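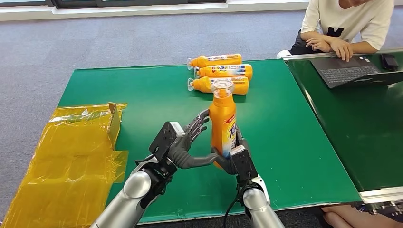

Two robotic hands hold an orange bottle upright over a green work table.

June 19, 2019
By Ketsara Thepsuriya

94 shares

Naveck has confirmed that the wagon version of its Zorkeck will go on sale before the end of the year, and that the first deliveries to customers will start in February. The company showed the car without camouflage for the first time at its plant in Cudthorpe, where the hatchback is also built.

The wagon keeps the same wheelbase as the hatchback, but the body is longer behind the rear axle. All the extra length goes to the cargo area, so passengers in the second row will have the same space for their knees as before. With the rear seats in place, the trunk can take 754 liters. Naveck has also lowered the loading edge and made the tailgate opening more square, two things that owners of the present car have requested for a long time.

At launch there will be only one engine, the turbocharged four-cylinder gasoline unit that we know from the more expensive hatchbacks. It can be combined with a six-speed manual or with an eight-speed automatic. Front-wheel drive is standard. An all-wheel-drive wagon is planned, but Naveck did not wish to give a date for it. There will be no diesel.

Inside, the dashboard is the same as in the hatchback, with one change that I find welcome. The controls for the temperature have returned to three real knobs below the screen. In the hatchback they are still inside a menu, and the company says this car will get the knobs too at its next update. 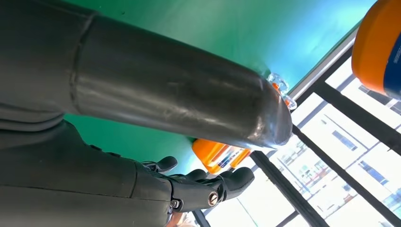 The wagon will also bring a new paint to the range, a dark gray with less shine than the usual metallic colors. It is an option on all trim levels and cannot be ordered with the chrome window line, which is replaced by a black one. The car in Cudthorpe was painted in it, and it looked serious and quite elegant. Buyers should think a little about the care, however. The robot arm in the photo has a smooth, semi-glossy dark gray surface as well, and a few faint scuffs and smudges can be seen along it. A family car that is loaded every week with bicycles and bags will collect such marks much faster, especially around the tailgate.

For the start of sales, Naveck has prepared a First Edition limited to 1000 cars. It comes with the automatic gearbox, roof rails, heated front seats and a cargo net. Orders for this version open next month through the Wu dealer group, which asks for a deposit of 2000 dollars. The deposit is returned in full if the customer cancels before the car enters production. Other dealers will receive the regular trim levels later in the fall.

Prices were not announced. The present hatchback remains on sale without changes, and the sedan, which has been selling slowly for two years, will be discontinued when the last ordered cars are built. Naveck said that the workers from the sedan line will move to the wagon line in the same building.

We have asked for a test drive of the manual version and will report when a car is available.

2 comments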